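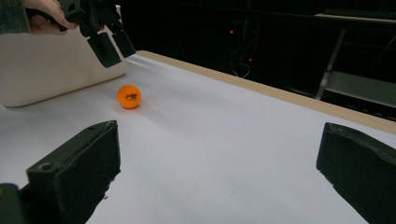 The Orange Ball

Joyce Obura had covered the kitchen table in white paper because she could not think straight over a patterned oilcloth, and because the oilcloth had been her mother-in-law's and had a burn on it the shape of Portugal. The paper came off a long roll she had bought for drawing out dress patterns. It never lay quite flat, however often she smoothed it with the side of her hand, and by the middle of August it had picked up little specks and creases that she had grown rather fond of.

It was on this table that she put the orange ball down on the Wednesday, when she came in from the shed with cobwebs in her hair, and it was there that Elsa Halonen found it when she let herself in at the back door with a bag of plums.

"Well, I never," said Elsa. "Is that one of ours?"

"It was in a wellington," said Joyce. "Right down in the toe. I put my foot in and thought it was a toad."

Elsa set the plums on the draining board and bent down to look. It was a good bright orange still, not shiny, with the small dark printing across the top of it that neither of them had ever been able to read, even when their eyes were a great deal younger. Elsa used to say it was the name of the man who had made it, and Joyce used to say that no man signed a thing that cost so little.

"We had a whole carton of them," said Elsa. "Do you remember? Ninety-six. Your Daniel worked it out that if we lost two a week we'd be seen through the winter."

"We lost more than two a week."

"We lost more than that on the first evening!"

They had, too. That was the winter they lived on Leinonen, the long street behind the harbour where the houses all leaned the same way, and Elsa had the downstairs and Joyce and Daniel had the up. There was nothing to do after tea but listen to the wind come in under the door, and so Daniel had carried his own dining table down two flights, a leaf at a time, swearing softly all the way so as not to wake the baby, and set it up in Elsa's front room with a net made from a curtain. You had to move the sofa into the passage to get a proper run at the ball. You had to climb over the sofa to get to the kettle. People who came visiting climbed over it as well, and quite a number of them stayed to play, including the man who had come to read the meter and a very tall girl from Lolell who was lodging opposite and had a backhand that made strong men go and stand in the kitchen for a while.

The balls went everywhere. They went under the stove and down the back of the piano, and one went out of the window and rolled the full length of the street with a dog called Skasix after it, and the dog came home the next morning looking very pleased with himself and without the ball. One turned up in a Christmas pudding, though Elsa always suspected Daniel of that.

"I beat you with this one," said Elsa.

"You can't possibly know it was this one."

"I do, though. The last night, before the van came. It was the only one left in the house and we were being ever so careful with it. You'd packed all your cups, so we were drinking tea out of the measuring jug, turn and turn about, and I beat you, and you said it didn't count because the floor was clear and you weren't used to playing without the sofa."

Joyce sat down. She had forgotten about the measuring jug. She found that if she thought about it she could feel the lip of it, too wide for drinking from, and the tea going down her chin, and Daniel laughing at her from the windowsill with the baby inside his coat. It was odd what went into a box when you moved and what didn't. She had carried a fish kettle from house to house for most of her married life and had never once put a fish in it, and all that while the ball had been going along as well, tucked up in the boot without anybody giving it a thought, past Ustus and over the bridge and up the hill to this kitchen.

"It didn't count," she said.

"I thought you'd say that."

Elsa began to wash the plums. She did it the way she did most things, thoroughly and with a good deal of water on the floor, and she talked over her shoulder about her knee, and the price of sugar, and whether it was better to stone the plums before or after, a question they had been over every August for as long as they'd had plums to argue about. Joyce gave the right answers in the right places. She put out one finger and gave the ball a small push, and it trundled over the paper, met a crease, thought about it, and came wandering back to her.

"How long is that table?" said Elsa.

"Which table?"

"The one you've got your elbows on."

"Oh, it's nothing like long enough. And I've no bats. And there's your knee."

"My knee," said Elsa, drying her hands, "has no objection to standing still. It's walking downstairs it doesn't care for." She was already opening cupboards. She took out a breadboard, the little one with a handle, and tried it through the air, and then she took out the frying pan and handed it to Joyce handle first, with great politeness. "You can have the heavy one. You always did hit too hard."

For a net they used the box of sugar bags, which was too high, and then a row of plums, which was too low but looked very handsome. The paper rucked up at once. Joyce served, and the ball rang on the pan like a bell and went straight over Elsa's shoulder and into the sink.

"One to me," said Elsa.

"That was a practice!"

"You never said practice."

They played until it was too dim to see, and then they put the light on and played a bit more. The plums rolled off and were picked up and rinsed and put back. Sometimes they kept it going for five or six strokes together, tock and clang, tock and clang, neither of them daring to breathe, and then one of them would start to laugh and that would be the end of it. The jam did not get made. At half past nine Elsa said that she really must go, and looked for her cardigan, and sat down again.

"I've packed no cups this time," said Joyce, "so we could have it out of those."

But when she went to the shelf she stood there for a moment with her hand up, and then she reached past the cups to the back, where the measuring jug was, and put the kettle on.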